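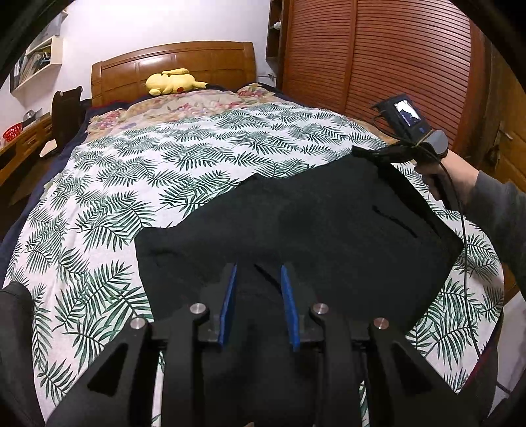 Black garment on a leaf-print sheet, one corner held in a hand-held gripper.

Folding, again: where cloth handling stands this fall
Wirwood Automation Notes, Oct 1, 2025

Several readers asked for an update to the item we ran in March on laundry. The short version is that folding has improved, folding on a bed has improved less, and the rest of the laundry job has barely moved.

First, some terms, as the mail shows that people are using them differently. When we write "folding" we mean taking a garment that is already flat, or nearly flat, and reducing it to a stack-ready shape. "Flattening" is the step before that: taking a crumpled garment and getting it to lie open with the sleeves or legs clear of the body. "Singulation" is the step before flattening, meaning one item is picked out of a pile and only one comes up. Vendors tend to show folding. Most of the minutes go into the other two.

Folding a flat T-shirt on a flat table under good light can be treated as solved for demonstration purposes. There is a known surface height, the outline contrasts with the background, and the grasp points can be computed from the outline. If the first fold lands a little off, the second one hides most of the error.

Now move the same job to a bed. The surface gives when a finger pushes down on it, so a fingertip sent to the height of the sheet goes into the mattress, and the cloth moves away from it. A gripper that needs to get one jaw under a hem will often collect the hem and the sheet together. The edges of the bed fall off in curves, and a sleeve that hangs over the side is pulled by its own weight for the whole operation. Patterned bedding adds edges of its own, and a system that finds garments by looking for edges has to learn which of them are printed.

Color matters more than people outside the field expect. Black cloth is the standing complaint. The seams, the folds and the opening between two layers all come out as slightly different blacks. Look at the garment in the first picture. A person can find the deep fold along its upper right edge easily enough, but an outline tracker has very little to work with inside the silhouette. Depth sensors don't always help, as some dark fabrics return a weak signal and the software fills the gap with a guess.

The mechanical side is in better shape. The two-jaw gripper with soft pads has become the default for cloth, and for good reasons: it is simple, it closes parallel enough, and a compliant pad forgives an error in approach height. What it does poorly is tell one layer from two. A pinch on a single layer of jersey and a pinch on both layers of a hem differ by less than the pad itself compresses. Fingertip sensing would help and is being worked on in many places. It also wears out, and a worn sensor that reports "one layer" with confidence is worse than having none.

The bench we follow most closely is the one at Khasawneh, the linen service on the east side of town, which lets us publish its logs. It is a shop-floor case and so the easier one: tables at a fixed height, overhead light, and a narrow range of items. The cell uses two arms with Vekex jaws and runs on hand towels and staff tunics. Over the last trial period it was given 500 tunics. The operators' log separates stalls from bad folds, a habit we wish others would pick up. A stall means the cell stopped and asked for a person. A bad fold means it finished and the result went back into the basket. The stalls were mainly singulation failures, with two tunics coming up at once by the ties. The bad folds were mainly sleeves caught under the body during flattening.

Khasawneh has left the cell in service for towels and taken it off tunics. That seems right to us. A towel has four corners and no inside.

On the household side, the product most readers ask about is the Velura table unit. It sits on a counter and folds shirts and pants fed to it one at a time, each clipped by hand at the shoulders or waistband. We have had one on loan. It does what the manual says. It also leaves flattening and singulation to the owner, and by the time an adult has found the shoulders of a shirt, turned it right side out and clipped it, that adult could have folded it. The unit makes more sense for someone with limited reach or grip strength who has help with loading, and we would be glad to see it tested with that group. It will not take anything with a hood. At roughly 3,000 dollars, the price is about what one would expect for the parts in it.

General-purpose home robots are a different category. The demonstrations we have seen this year are better than last year's in one specific respect, which is recovery. Where older systems would drop a sleeve and carry on folding air, newer ones look again and regrasp. That is a real change. It comes largely from training on many recordings of people doing the task, including the parts where they fumble. The recordings that seem to be worth the most are made in ordinary rooms with ordinary furniture, because the failures there are the ones that matter later.

What we would want to see before calling this chore ready for the home:

Start from the basket. A demonstration that begins with a flat garment is skipping the hard part.

Use the owner's bed or table, with the bedding that is on it.

Include at least one dark item, one stretchy item and one item that is inside out.

Report interventions, with the reason for each.

Report total time from basket to stack, with no speed-up in the video.

None of the public demonstrations we reviewed for this item met all of these. 3 met the last one. The others used edited or accelerated footage, or did not say.

One more technical note, on sheets. Large flat items are sometimes described as the next step after shirts, and we think that ordering is wrong. A sheet is bigger than the workspace of most arms, so the system has to move its base while keeping hold of a corner, and it has to do so around the furniture. Commercial laundries handled flat sheets with dedicated spreaders decades ago by building a machine the size of a small room. Nobody will put that in an apartment. Making a bed belongs in its own column, well after folding.
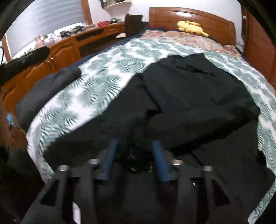
A reader in Wirwood writes that we have the whole question upside down. In her view the goal should be fewer folds, with most clothing hung straight from the dryer and socks and underwear going loose into a drawer. She has run her household that way for years and asks why so much engineering goes into a neat stack that somebody pulls apart the next morning. Hanging a shirt, she adds, "is 2 shoulders and a hook."

We take the point, and partly agree. Hanging does remove the fold sequence, along with the need for a flat surface. It keeps singulation, and it replaces flattening with something close to it, as the system still has to find the collar and both shoulders before a hanger can go in. Inserting a hanger into a closed neckline is a contact-heavy task with poor visibility, and in the trials we know of it fails more often than a table fold does. Drawstring pants and knitwear have to go somewhere else in any case. For underwear and socks we have no counterargument. Sorting by owner would remain, and a camera can do a fair amount of that if each person's items have been logged beforehand.

The same reader asks whether a garment laid out on a bed could be picked up and hung by one arm. Probably, if the arm can reach both the bed and the rail, which in many bedrooms means a mobile base and a clear aisle beside the mattress. We would expect chairs, cords and open doors to cause more stops than the cloth does.

Corrections to the March item: we gave the Vekex pad material as silicone throughout. Only the replacement pads are silicone; the set shipped with the jaws is a polyurethane foam with a coated face. The coating is the part that wears. Khasawneh now rotates its pads on a schedule and reports fewer dropped towels, though it changed its table covers in the same week, so the two effects can't be separated.

Next issue: loading a dishwasher, with a section on why cutlery is still done by hand. Readers with stall logs from any cloth cell, working or retired, are asked to send them in the usual format. Logs without a reason column are still useful to us, but please say how a stall was defined.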